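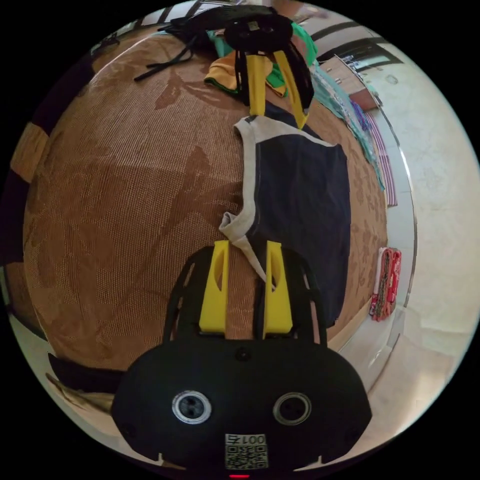
Threads > Robots at work > Pascual Navarrete

Pascual Navarrete
24th October

1/ Gastlow put out a post this week saying their laundry folding system is "ready for real homes." I have spent a good part of this year testing it for Filali, who were thinking of buying. I have a few things to say about the word ready.

41 comments · 59 shares

2/ Quick background. The folding skill is learned from people. Someone takes a gripper in each hand, folds clothes on a bed or a table, and the recordings go into training. Later a robot arm with the same kind of fingers tries to do what the hands did. Fine. I have no quarrel with any of that.

3/ My quarrel is with what happens when the fingers close on cloth and something is wrong. A person knows right away. You feel the shirt snag, you let go, you grumble, you start over. The arm at our test site did not let go.

4/ What happened in March: the arm had a shirt by the collar and was pulling it flat. One sleeve had got tucked under the mattress. The arm pulled. The shirt stayed. The arm pulled harder. It kept that up for 18 seconds until the collar tore and the arm swung back past where it was supposed to stop.

5/ Nobody got hurt. I was on the far side of the bed and the arm swung toward the wall. If I had been standing where the manual tells you to stand, I would be writing a different thread, and probably typing it with one hand.

12 comments · 13 shares

6/ First answer from Gastlow: the shirt was "outside the expected conditions." It was a shirt. On a bed. If a sleeve caught on a mattress is outside what you expect, I would like to know whose laundry you have been doing.

7/ Second answer: the pull limit was set correctly and the arm never went over it. I believe them, by the way. I read the log. The limit was set for lifting a wet bath towel, so the arm could pull with that much force on anything at all, a sock included, for as long as it liked. There was no time limit on a pull.

8/ Let me say that again for the people who sell these. A force limit with no timer. It will pull right up to the limit and hang there, and then when the cloth gives way all that effort has to go somewhere.

9/ Third answer was the one that got me. "The model has seen many examples of difficult fabric." So I asked how many of those examples had a stuck garment in them. It took a while to get a reply. Out of the batch they let me look at, 142 recordings, the number was zero.

27 comments · 18 shares

10/ And why would there be any? When the person holding the grippers hits a snag, the take gets thrown out. It's messy, it runs long, the fold comes out ugly. So the robot learns from a world where sleeves never catch. Then you put it in a bedroom.

11/ I want to be fair to the people who do the folding. It's harder than it sounds. Try it with a pair of chunky plastic fingers on each side and no feeling in any of them. You grab a hem, you drag it, you lose it, you grab it again. Thin stuff twists up on you. They do careful work and then someone else decides which parts count.

12/ A guy in my replies is already asking if a touch sensor would fix this. Maybe. Riltov make a fingertip pad and it's decent on a bench. But we had a pad on one finger for a while and it read "gripping" the same way for a free shirt and a stuck one. It tells you there's cloth there. It doesn't tell you the other end is under a mattress.

13/ What did help was dull. Jenero, who did the wiring on our test cell, put in a rule below the learned part: if the arm is pulling and the hand hasn't moved for one second, open the fingers and stop. That's all. It took an afternoon.

14/ We ran the same shirt trick with the rule in. It let go every time we tried it. Then it sat there with a shirt half on the bed and no idea what to do next, and someone had to walk over and reset it. Which I'll take, gladly, over the other thing.

15/ I asked Gastlow if the rule would be going into the product. They said they were "looking at a learned approach to recovery." I asked if they might put the dull rule in while they looked. They said they'd take it back to the team. That was in spring and I've had no word since.

8 comments

16/ So when I read "ready for real homes" I go looking for the safety section. There's one paragraph. It says the system is soft and slow. Soft fingers, sure. Slow, most of the time. The collar came off pretty fast.

17/ Questions I'd ask if somebody wants to sell you one. How long can it pull before it gives up? What does it do when it gives up? How many failed folds are in the training set, and did anybody keep them on purpose? Where does the arm go if the cloth tears?

18/ If the answer to any of those is a video of a towel being folded nicely, ask again. I've seen the towel video. The towel is great. It's always the same towel.

33 comments · 13 shares

19/ Someone asked if Filali bought it. No. They may look again next year. I told them to bring a shirt with long sleeves and a heavy mattress.

20/ Edit, since it keeps coming up: no, I don't think robots that fold laundry are a bad idea. I hate folding laundry. I also don't think a thing that can pull that hard next to a bed should go out the door with a gap that one afternoon of work can close.

21/ Also, to the person who says I "broke it on purpose" – the first time was an accident. The ones after that were on purpose, yes. That's the job.

22/ Replies are open until tonight, then I'm muting this. If you work on the recording side and your snagged takes are being thrown out too, message me. I'd like to know if it's everywhere or just them.

64 comments · 59 shares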